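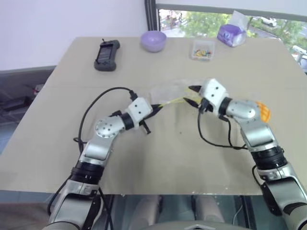
The ferry to Nullorwood stopped running at four in November, and my aunt missed it by two minutes. She stood at the rail with her suitcase and watched the lights go out across the water. Then she walked back up the hill to Diltbridge, where she had just said goodbye to everyone.

She did not want to say it all again. She went past the bakery with her collar up and took the lane behind the school, and came out at the Trelus Hotel, where she had never stayed in her life because she lived four streets away.

The girl at the desk gave her room 16. It had a bed, a kettle and a window that looked onto her own street. From there she could see her house, sold in September. The new people had put a lamp in the front room, and they had moved the rubbish bins to the other side of the gate, where the wind would get them.

She made tea and ate the sandwich she had packed for the crossing. At seven a man came out of the house and looked at the lemon tree for a while. He broke off a dead branch and carried it inside. She had meant to do that branch for years.

Later she heard the bins go over — both of them, one after the other. She put her coat on over her nightgown and went down the back stairs. The street was dark. She stood the bins up, wheeled them around to the left of the gate and wedged them with the brick she had always used.

In the morning she caught the first ferry. When I picked her up at Nullorwood she said the water had been rough, and asked if I had any decent marmalade in the house.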